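Pelum (student project)

Pelum is a student robotics project at Flultley College in the town of Korkard. It teaches second-year students to program a robot arm for simple kitchen work. The project is open to students from any department and is marked on a pass or fail basis.

History

The project grew out of an evening club run by Pantelis Moschos, a lecturer in control engineering. The club was given course status in November, and its first public report was issued on December 31, 2018. The report listed 352 recorded attempts at placing and removing objects from cookware.

Coursework

Students work in teams of two and share a single arm fitted with a two-fingered gripper. A small camera at the wrist gives a close view of the fingers and whatever lies ahead of them. Early exercises use a bare table, and later ones add pots and soft objects.

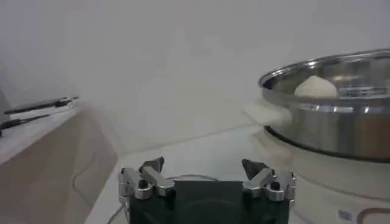
Pei-shan Tse wrote in the college newsletter that the soft objects should come first, as students who begin with hard blocks learn to close the gripper too firmly and spend weeks undoing the habit. Moschos replied in the next issue that the order of exercises would stay the same, but that an optional session on grip force would be added.

Assessment

Each team hands in its program, a log of attempts and a short written account of faults. The final task is held in room 2251 of the Manolakis Building. Teams may repeat it once.

See also

Robot end effector
Educational robotics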